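Cargo Space and the Used Wagon

Buyers comparing used wagons tend to start with the quoted boot volume. It is a poor guide. Volume figures are taken with blocks or by calculation, and they include space above the window line that few owners load. Suleiman Lawal inspects trade-ins at Mokness, and his sheet records floor length, aperture width and sill height before anything else.
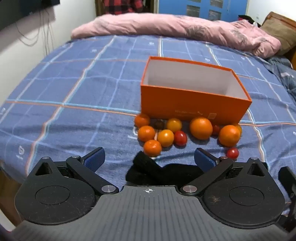 Sill height matters most on the older Eltano. The lip stands 54 centimetres above the ground, low for its class, but the floor drops behind it and heavy items must be lifted back out. Small goods are the other weakness. A shallow open box, such as the orange cardboard one beside the fruit on the checked sheet, will slide on the factory liner under moderate braking, and a rubber mat is a worthwhile first purchase. Check that the tie-down hooks are present, as replacements are sold only in sets.

The Akpan has a flat floor and a split rear bench, with 173 centimetres from seatback to tailgate when folded. Its tailgate struts weaken with age. Open the gate fully on a cold morning and watch for sag. 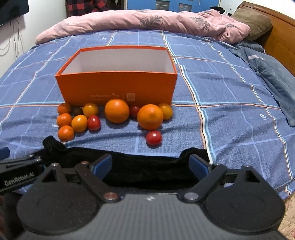 Under the floor

Lift the cargo floor on any car under consideration. Rust staining around the spare wheel well usually points to a failed tail light gasket, a cheap part. Kinked seams point to a rear impact. Onyekachi Tijani, a panel beater, charges $300 to measure a rear section on the jig.
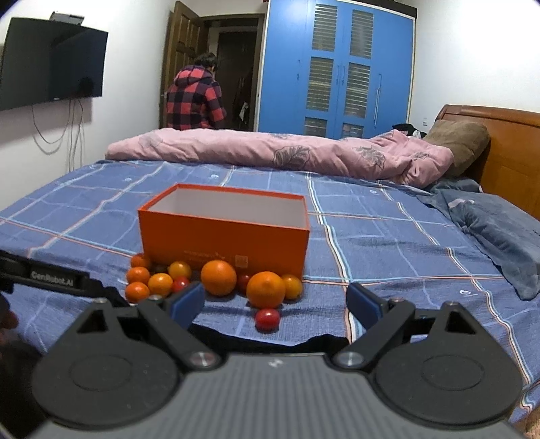

The Sornar hybrid carries its battery in this space and has no spare at all, only a sealant kit. Check the expiry on the bottle. The battery's cooling intake sits beside the rear seat and must be kept clear of luggage.

Contact the editors | Copyright, all rights reserved | Back to top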